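3. Materials and Procedure

Last updated: June

3.1 Rooms and furnishings

Chair noise in shared dining rooms is usually treated as a flooring problem. In this section the furniture is treated as the source and the floor as a fixed condition. Furnishing types are shown in Figure 2 as rendered views: a swivel chair on a metal star base (first view) and a table with a pan and a knife on its top (second view).
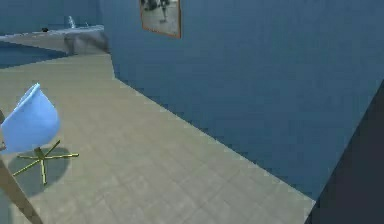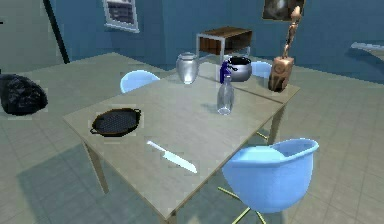
Figure 2. Rendered views of one furnished room.

Jerker Tuton
Department of Building Acoustics, Wuisan Institute
Correspondence: Room Acoustics Group, Musine Building

The study used 4 dining rooms, labeled A through D, in one residential building. The rooms have the same floor plan and ceiling height. Rooms A and B have a hard floor laid directly on the slab. Rooms C and D have the same floor covering over a resilient underlay. Walls and ceilings are painted plaster in every room, and no absorbing panels were installed before or during the measurements.

Three chair supports were compared: four fixed legs with bare ends, four fixed legs with felt pads, and a star base with a central column. Each support type was assigned to a room for one measurement period and then moved to the next, so that each type was tested in each room. Tables were left in place. Felt pads were replaced at the start of every period, as worn pads collect grit and behave more like bare ends.

3.2 Recording of events

A chair event was defined as any movement of a chair that produced a level at least 20 dB above the background for the same minute. Events closer together than 3 seconds were merged. A person sitting down often moves the chair twice, once to pull it out and once to draw it in, and the two movements are heard as a single disturbance in the next room.

Levels were recorded at two positions per room, one at seated ear height and one in the adjoining room with the connecting door closed. The microphones were checked against a calibrator before and after each meal period. Periods in which the two checks disagreed were dropped in full, with no attempt at correction.

The final set holds 356 events. Speech, dropped cutlery and plates set down on the table were removed by listening. Two listeners worked separately, and an event was kept only when both marked it as chair movement. This rule probably removes some quiet events from the padded chairs, and the mean level for that support type may therefore be slightly too high.

3.3 Analysis

Peak level and duration were taken for each event. Peak levels were averaged on an energy basis within each combination of room and support type. Durations are skewed toward short values and are reported as medians.

Rotation of a star-base chair without sliding was coded separately. It rarely reached the event threshold, and the few cases that did were kept in the set under their own code. The effect of the underlay was estimated from the adjoining-room levels only. Levels inside the room depend mainly on the contact between the chair and the floor surface, which was the same in all rooms.

No adjustment was made for the weight of the person seated. Residents used the rooms as usual and were not asked to move chairs in any particular way.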